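Sanduncombe Computer Refurbishing Circle
Minutes of the monthly meeting, July 19, 2026

Present: Fulgencio Soler (chair), Nataša Petkov, Radka Kolev, Rajeshwari Amin (minutes). Apologies from Biljana Dimitrov, who sends her love and her plum cake.

1. Last minutes. Agreed, once Radka's name had been spelled properly. Sorry again, Radka!

2. Money. We hold $469 after paying Kandine for thermal paste and screws. The Trajkovski family's very kind gift of $1,000 is being kept apart for the school desktops, as they asked.

3. The Dell towers. Fulgencio talked us through the strip-down at some length, and we all enjoyed it. He would like the cooler off and the old paste cleaned away before anyone decides whether a board is worth keeping.

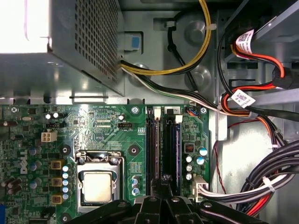
Nataša asked that cables stay plugged in at the power supply end wherever possible, as it took her most of an evening in April to work out which lead went where. Agreed, and she will write up a short sheet on it – with drawings, if she can find her good pens.

4. Memory. There was a long and friendly talk about mixing modules from different machines. Radka is for it, Fulgencio is not, and we settled on matched pairs for the school desktops and whatever works for our own use.

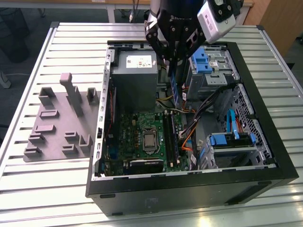 Tower on its side, with a blue memory module held over the board.

Radka will sort the spare modules by size and label the bags. Rajeshwari offered her label maker, provided it comes home this time.

5. Drives. Saneo has offered us used hard drives at a fair price. Nataša would like to see four of them tested first, and Fulgencio will ring and ask. We also agreed that any drive coming in with a donated computer is wiped before it goes on the shelf, even when the owner tells us there is nothing on it.

6. Questions from members

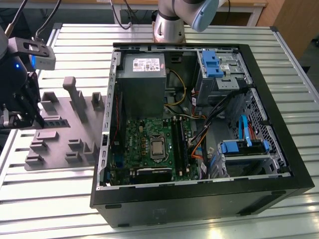

Does the processor have to come out before a tower is stored?
Leave it in its socket with the bracket closed, said Fulgencio, and put the side panel back on so that dust stays out.

7. Any other business. Biljana's cake was shared out and a slice put by for her. Radka still has the long screwdriver and will bring it next month.

Minutes taken by Rajeshwari Amin.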